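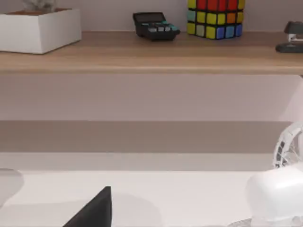
News > Press releases > Publications

New handbook on mediation in family property disputes

Harnov, May - The publishing house Fülöp announces a new handbook for lawyers and mediators who work with family property disputes across borders. The book is edited by Veronika Nyitrai and Máté Gulyás, and it has 20 chapters in four parts.

The first part explains how a mediation is started when the parties live in different countries and each has already a lawyer at home. The second and third parts treat inherited houses and family companies. The last part contains model clauses, with comments on how courts have read similar wording.

"Many of our colleagues know the rules well, but they have little practice in writing the agreement at the end," says Veronika Nyitrai. "We asked every author to show the text of a settlement clause and to explain each choice in it."

Among the contributors are Indira Arumugam, who writes on the language of the proceedings, and Wilma Hepburn, whose chapter deals with the costs of experts. Ildikó Kozma has prepared the index and the table of cases.

The handbook will be presented on Tuesday at 7 p.m. in the lecture room of the Lodau law library in Jurutstead. The entrance is free, but registration is kindly requested - the room is not large. After the presentation the editors will answer questions from the public.

Review copies can be requested from the press office of Fülöp in Harnov.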